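4.2 Two-arm insertion trials

The student teams inherited the Akeck bench from the previous year, along with its calibration file, which they were told to trust and mostly did. Of 1271 attempts logged over the term, 1151 were complete enough to analyse. A further 20 were set aside as a pilot. The remainder fell victim to a naming convention that each team had improved independently.

In every analysed trial one arm held a small object while the other brought a second part to it. Marks were awarded for the written plan as well as the insertion, a policy whose popularity varied with the state of the gripper (Figure 3).

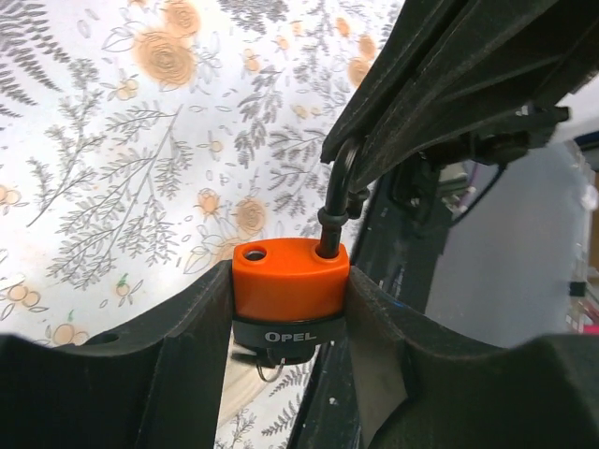 Figure 3. Bent black rod at the right-hand hole of an orange and black object, wrist view.

Teams using the Pleltex controller tended to approach slowly and then stop to discuss it. Teams on Sterus favoured speed - and, in their reports, the passive voice. Both groups asked for a third arm in the end-of-term survey.

Contact: Metwally Robotics Teaching Laboratory
Back to top

Related items
Marking rubrics for shared robot benches
Student logbooks and the missing unit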